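Search Juststead Go Advanced search

Separating colours: does anyone under 60 still do it?

tubbythebosun
Tuesday, September 25, 2018

My sister stayed with us for a week and watched me put a load on. I put everything in. That's my system. She stood in the laundry doorway with a cup of tea and the face she normally keeps for my parking.

Her position is that whites, lights, darks and "anything with an opinion" must be washed apart, and that I am slowly turning my whole wardrobe the colour of dishwater. My position is that it's 2018, dyes have come good, and I wash everything cold in a front loader with plenty of room. Nothing has turned pink since about the third year of uni.

The combination that really set her off was black next to pale pink.
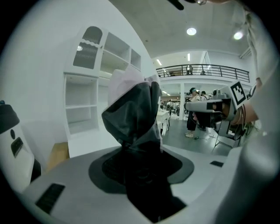 Black below, pale pinkish-white on top. Sisters of the world, avert your eyes.

So who's right? I'm not buying four baskets. We don't have the hallway for it.

gumleaf_gaz
Cold wash, everything in, get on with your life. I've done it for years and the only casualty was a tea towel from Ballarat that nobody liked.

The sorting thing is left over from when black meant a bucket of dye with some trousers in it. Wash a new pair of jeans by themselves twice and after that they can go in with the christening gown.

Etenesh Ambaye
I worked the service counter at Yilma Dry Cleaning for a good chunk of my twenties and I'm with your sister, sorry.

Gaz is half right. One bad wash turning everything pink is rare now. What you get instead is greying. A bit of loose dye and a lot of loose lint move from the darks to the lights every time, too little to notice on the day. Then you buy a new white T-shirt, hold it up next to the old one, and find the old one has been beige since Easter.

Pale pink is worse than white for this. You can rescue white cotton with an oxygen soaker. Pale pink goes a sort of old-bandage colour and if you go at it hard enough to shift the grey you shift the pink too.

Light grey you can forget about. Light grey is already where everything is heading. 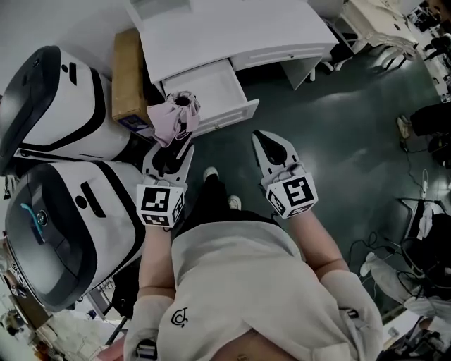 Light grey hoodie, pale pink cloth. Only one of those colours has anything to lose.

tubbythebosun
"Old-bandage colour" has been read aloud in this house and enjoyed by everybody but me.

mrs_pegbag
Sorting by colour is the wrong argument. Sort by FABRIC. Towels shed. Fleece shed. Anything with a zip will eat anything knitted. You can wash black and white cotton together till the cows come home but put one new bath towel in with a pair of black trackies and you'll be picking fluff off them at the bus stop.

I do towels and sheets together, smooth things together, and rough things with zips done up and turned inside out. Colour only comes into it if the thing is new or red. My red doona cover has had its own wash since we got it and I don't expect to ever trust it.

gumleaf_gaz
Sheets with towels is madness. The towels get inside the fitted sheet and form a cannonball. Then the machine spends half an hour trying to balance itself and walks towards the door.

mrs_pegbag
Button up the doona cover, don't overload, and buy a machine that isn't frightened of a towel.

gumleaf_gaz
It's a Lurnau. It's frightened of socks.

nth_shore_nev
Can we talk about powder? Half of what people blame on colour mixing is too much detergent. The residue grabs the dirt and holds it against the cloth. I weighed what my wife was tipping in from the Ratov box and we were getting through 400 grams a week for 2 people, neither of whom works down a mine.

Halved it. Towels came good within the month. My wife would like it noted that she was following the line on the scoop.

Etenesh Ambaye
Nev's right about the powder. We saw it all the time, stiff collars and that greyish film along the seams. An extra rinse helps too.

For printed things, inside out, cool, and off the line before the sun gets to them. A dark print on a white shirt is two problems stitched into one garment, and you can't very well wash the print separately. 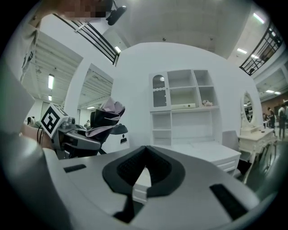

Re: Separating colours (the case against me, continued)

tubbythebosun
Right, I've done the test. Dug out a white business shirt I wear all the time and put it beside one still in its packet from Christmas.

It's not white. I'd have sworn it was white in court. I've been going to meetings in it.

I'm prepared to accept two piles. Light and dark. I will not be accepting a third, and I'd like somebody to tell me where cream goes, because by my count half the family owns something cream.

mrs_pegbag
Lights.

gumleaf_gaz
Darks. It's halfway there.

Etenesh Ambaye
Lights, Gaz, and you know it. The one thing to watch with cream is optical brightener. Most ordinary powders have it and it can drag a proper warm cream towards a cold blue-white, unevenly, so the cuffs end up a different colour from the front. Use one of the liquids for colours or wool. Small embroidered logos are generally fine, but check the first time by wetting a corner and pressing it with a white hanky.

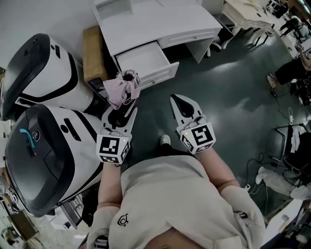 Cream-white, small dark logo. Lights pile, no appeal.

nth_shore_nev
Never owned a white hanky in my life. Will a napkin do?

Etenesh Ambaye
If it's plain white and cloth, yes. Not the paper ones with holly on.

quietcycle
Long time reader. My mum sorted into seven piles and ironed pillowcases, and her sheets outlasted two sofas. I sort into none and my black jumper has gone brown. Make of that what you like. Has anyone got a black jumper back from brown? Shop dye?

mrs_pegbag
Start a new thread for dye, love, it got 132 replies last time and two people left the forum.

tubbythebosun
Update for those following. Bought a second basket. My sister has been informed and has sent back a photo of her own laundry shelf, labelled, with a pump bottle for each pile. I've muted her till August.

You might also like
Getting sunscreen out of collars
Is your tank water hard? (it might be the towels)
Dyeing black clothes black again: the long one
Pegs, wooden v plastic, be civil
I spent $2,000 on a dryer and still use the line

Contact the moderators | © Juststead Forums | Back to top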